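Skunden Project Report, Part 2
2022-09-04

So Viktória and I finally got our simulated arm to go where we tell it - mostly. We named the project Skunden back in April, and we've run 300 practice grasps since then. Viktória Csizmadia wrote the scoring script and I did the motion planning, which is why the slow parts are my fault.

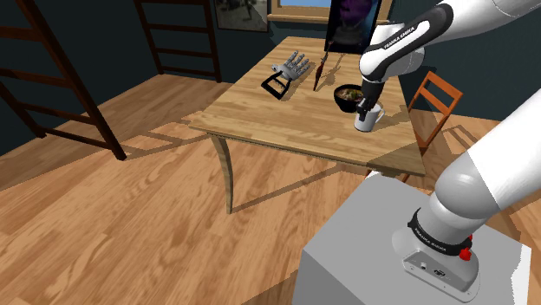 Our big headache this summer was the approach angle. Coming in at a slant failed 38 times before I gave up and made the gripper point straight down. The mug is the test I care about most, with that black bowl of food sitting right behind it and a handle to think about too. Next up is randomizing the table layout, and I want Viktória to check my math first!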